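Open Day at the Pratholm Furniture House

In March I visited the open day at Pratholm with my friend Widad Hamdan. The house is a former school, and now every room is furnished with the things from their workshop. The entrance costs 5 dollars, and the line at the door was longer than we expected.

We started on the ground floor with the beds and wardrobes. Nadine Tannous, our guide, let us try everything. She told us that the workshop has 60 people and that they made 827 desks last year, most of them for students. I liked a low bed called Nusterholm very much, but it would not go up my stairs.

The study room was my favorite part of the visit. I am looking for a desk for a small bedroom, so I stayed there a long time. The white one has a plain, matte top with a small round hole for cables, and the drawer under it has light wooden sides. With only a teal-blue book and a little plant picture in a black frame on it, the desk looks calm — I would like to keep mine the same way, but I know myself.

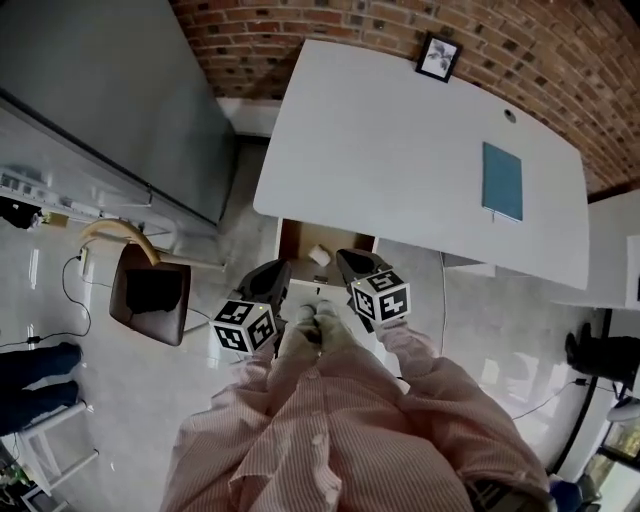 The workshop in the yard

After a coffee we crossed the yard to see how the drawers are made. It was loud and it smelled of glue. Hanan Haddadin showed us how she checks the corners with her thumb before any tool. Widad asked many questions about oil and wax, and I wrote down the answers for my father.

The shop closes at four, and we came there too late to order. Delivery to Vosport is possible on Monday only, so I will call them next week and ask about the desk.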